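I've had the Linuso arm kit on the kitchen counter since June and I'm smitten, so please allow for that. It's a small desktop arm you put together yourself, with a controller by Borix and enough cable to reach any outlet in the house. I paid 259 for it, and another 130 for the Dahlgren wrist joint once I got greedy.

The build took me two evenings. The booklet is short, the screws come bagged by step, and every joint is labelled in a colour that matches its plug (my first kit from another maker had none of that and I nearly cried over it). Step 55 is the fussy one, where you thread the wrist cable back through the elbow. Do it before you tighten anything!

For a first job I picked the dullest thing in the house, the mesh pen holder. The whole plan is to have the arm take a pen out, put it down on the counter and then put it back in the cup. 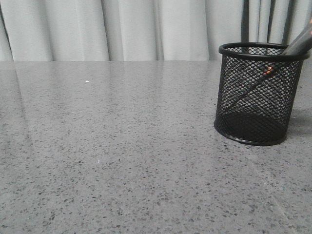 Wesby wrote in after my last post to say a mesh cup is a rotten first target, and that a plain mug would have saved me a week of fiddling with the depth settings. Fair enough, though I'd already started and I'm stubborn. The kit's software does let you teach a position by hand - you hold the arm where you want it and press save - so I skipped the depth business for the pick-up and taught it the rim instead.

My best run so far is 68 pick-ups in a row before a fumble, and I cheered loud enough to wake the dog. A pen that leans is harder than one standing straight, and the stock fingers are a bit slippery on a smooth barrel. I wrapped mine in rubber bands.
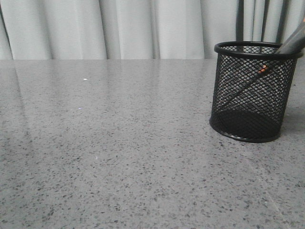

Putting the pen back is the part I'm still working on. It wants a slow approach from above, and the default speed is far too brisk for that, so drop it to the lowest setting before you try. The menu for it is buried under "motion", then "advanced", then a second "motion" - my one real grumble with the software.

The motors are quieter than I'd feared. I can run it at night with the bedroom door open. I'd also like a longer power switch, as the little one sits right behind the base where my thumb won't fit.

Would I buy it again? Yes, and I'd get the wrist joint at the same time. Next up is the cutlery drawer, once I've worked out how to clamp the base without marking the counter.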